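What Is a Pitcher For?

A guide for younger readers from the Pukberg Museum of the Home

A pitcher is a container made for holding a drink and pouring it out. Many people in Britain simply call it a jug. The two words mean much the same thing, and both are used in our galleries. The Museum looks after 1363 objects from kitchens and dining rooms, and a good number of them were made for pouring.

The parts of a pitcher

Most pitchers have a body, a handle and a place for the liquid to come out. The body is the part that holds the drink. The handle gives your hand something to hold, so that you can tip the body without putting your fingers round it. The place where the liquid comes out is called the lip if it is a simple dip in the rim, and the spout if it sticks out further.

Some pitchers also have a lid. A lid keeps out dust and insects, and it helps to stop the drink from splashing when the pitcher is carried to the table. Lids come in several kinds. One kind lifts off completely. Another kind has a flap joined on by a hinge, which works like the hinge of a door. The flap can be raised and lowered again, and it cannot be lost at the back of a cupboard.
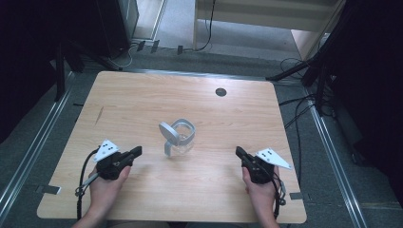 Glass is a popular material for the body of a pitcher. It does not change the taste of water or juice, and it lets everyone at the table see how much is left. Glass is made by heating sand with other materials until they melt together. It is hard, but it can break if it is dropped or knocked. For this reason lids and handles are often made from plastic, which is lighter and does not chip so easily.

Before glass was cheap enough for every home, families poured their drinks from pitchers made of clay, wood, leather or metal. Visitors to our Aro Gallery will find 18 clay pitchers on the long shelf beside the window. The smallest would fit in an adult's hand.

How pouring works

When a pitcher stands upright, the drink inside lies level. When the pitcher is tipped, the drink stays level but the pitcher does not, and so the drink reaches the rim and runs over. Tip it slowly and a thin stream comes out. Tip it quickly and a great deal comes out at once – often more than the glass can hold.

Sometimes a drink runs back along the outside of the pitcher and drips on to the table. This is called dribbling. A lip or spout with a sharp edge helps the stream to break away cleanly.

Pouring safely at home

Children should ask an adult before using a glass pitcher, and should never pour hot drinks. Stand the cup on a flat table, away from the edge. Hold the handle with one hand and steady the pitcher with the other. Stop before the cup is full. Spills should be wiped up at once, as a wet floor is slippery.

Words to know

Hinge – a joint that lets one part swing while staying fixed to another.
Rim – the top edge of a container.
Transparent – clear enough to see through.

School groups of up to 36 pupils may book a pouring workshop in the Besto Room.

Page reviewed 26 June 2026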